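We got the packing booth at work in January, and a few people have asked me what it's like, so I'm writing it down once.

I work at Plivdale, in the department that gets suitcases ready to go out. Until this year that meant a long table and folding until your wrists hurt. On a full shift we do 300 cases by hand. The arms aren't near that yet. They run one case at a time in a tiled booth, and someone from our side stands by.

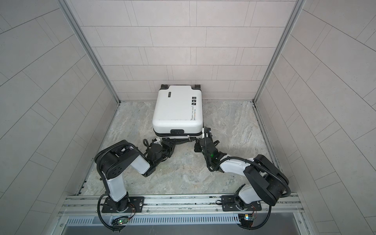 *Case flat on the marble floor, both arms at the handle end.*

The people at Skenex set the booth up and still come in every Tuesday. They ask a lot of questions. How do you know which way up a case is? Where do you put your hands first? I had never thought about it. Zubaida Qureshi has packed here longer than I have, and she spent 2 afternoons with them going over how she lays a folded piece into a case. She got paid extra for it, which I was glad to see.
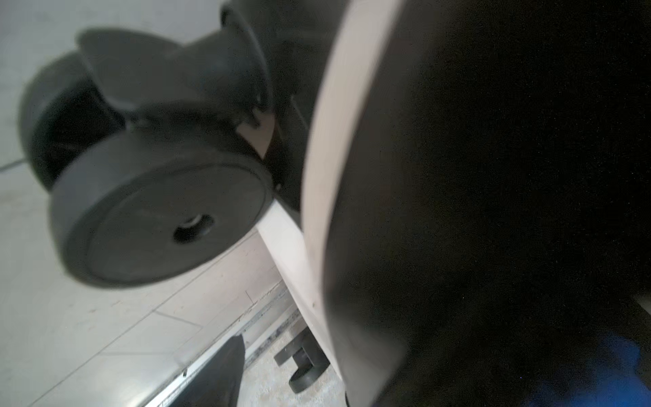 Her pay hasn't changed otherwise, and neither has mine. What has changed is the day. I used to stand in one spot for the whole shift. Now I do 3 hours at the table and then go over to the booth, where I watch, write down what went wrong, and reset things. It's easier on my back. It's also duller, and I miss talking to the table. You can't really chat across a room when you're supposed to be watching two arms.

The managers say there are no cuts planned. Hung, the site across town, was told the same thing and so far it's been true there. What they did do is stop filling jobs when people left. I think that's how it will go here too, and I'd like them to say so. 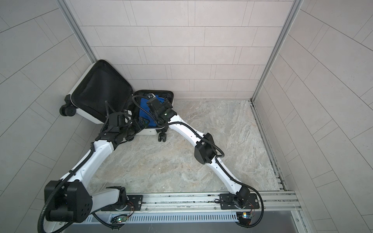

*Blue cloth in the open case, with both arms reaching in.*

My own job title is still "packer." I asked if it could be changed, as half my shift is now something else and the booth work takes training. The answer was that they'd look at it after the summer. Zubaida has asked too, in writing. I'll post again when one of us hears back.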